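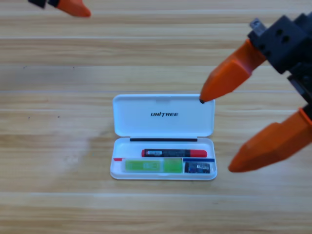 4. Connecting and pairing your concert light stick

Use this section to pair a Treltton light stick with the Sevberg app and register it to your seat. Allow ten minutes. Do it at home if you can - phone reception inside a full arena is often poor.

Before you start

You need:
- a Treltton light stick with fresh batteries fitted (see section 3)
- a phone with Bluetooth turned on
- the Sevberg app, signed in to your fan club or guest account
- your ticket, if you want the stick to change colour with the rest of your block

4.1 Pair the light stick

1. Slide the switch on the handle to the middle position. The globe glows white.
2. Hold the side button for three seconds. The globe flashes blue.
3. Open the app and tap My Stick, then Add New.
4. Choose your stick from the list. Its name is TR followed by the last four characters of the serial number inside the battery cover.
5. Wait for the globe to turn solid green, then tap Done.

Note: Do not pair from your phone's own Bluetooth menu. If you have already done so, choose Forget This Device and start again at step 1.

4.2 Register your seat

1. Tap Concert Mode and choose your show.
2. Scan the barcode on your ticket, or type in the block, row and seat.
3. Check the seat on the screen against your ticket and tap Confirm.
4. Hold the stick close to the phone until the bar reaches the end. The transfer takes 46 seconds.
5. Turn the stick off.

Seat registration for the Haque tour opens at noon on the day before each show. For the Hokotmont fan meeting there is no seat registration, and the stick works in manual mode only.

If you swap seats with a friend, both of you need to repeat 4.2. The stick keeps the old seat until a new one is saved over it.

4.3 At the venue

1. Turn Bluetooth off on your phone.
2. Slide the switch to the top position once you are in your seat.
3. Leave the side button alone during the show. Pressing it drops the stick back to manual mode.

Caution: Keep the wrist strap on at all times. Do not swing the stick above the shoulders of people in front of you.

Caution: Do not mix old and new batteries. Take them out if the stick will be stored between tours.

4.4 Error codes

E59 - The seat was not saved. Repeat 4.2 from step 2.
E199 - The stick's software is out of date. Tap Update and keep the app open until it finishes.

Last updated: May
Shares: 199 | Comments: 46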